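Chapter 3
Gathering Examples

Chapter 2 treated the training set as something already on disk. In this chapter we go and make one. The running task is folding flat cardboard blanks into boxes, and the learner is a policy that maps wrist camera views and joint positions to the next motion of the arm. Everything it will know about cardboard comes from the episodes we record.

An episode starts when the operator takes control and ends when the operator releases the arm. The Nandetti lab, whose records we use throughout, collected 200 episodes with one operator, Aminu Isah, and then threw out 46 of them. Most of the rejected ones had long pauses in which the arm did not move.

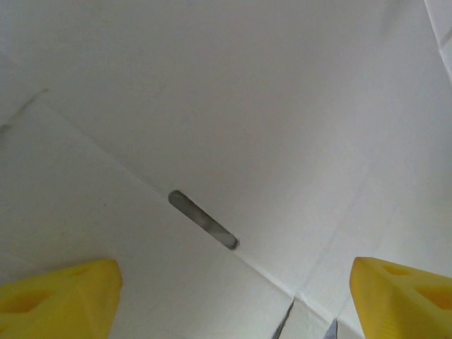 Camera placement decides what the learner can use. A camera at the wrist moves with the fingers, so the board and both fingertips share one view at close range. Small features matter at this distance. The slot lying along the fold, with its rounded ends, is easy to find, while the score lines on the upper panel are faint and may be lost if the images are compressed too hard. Check stored images at full size before recording a long session.

Section 3.1 covers the operator's controls and the timing of each recorded step. Section 3.2 deals with labels for failed attempts and when to keep them. The exercises use a small portion of the Nandetti records, stored one folder per episode.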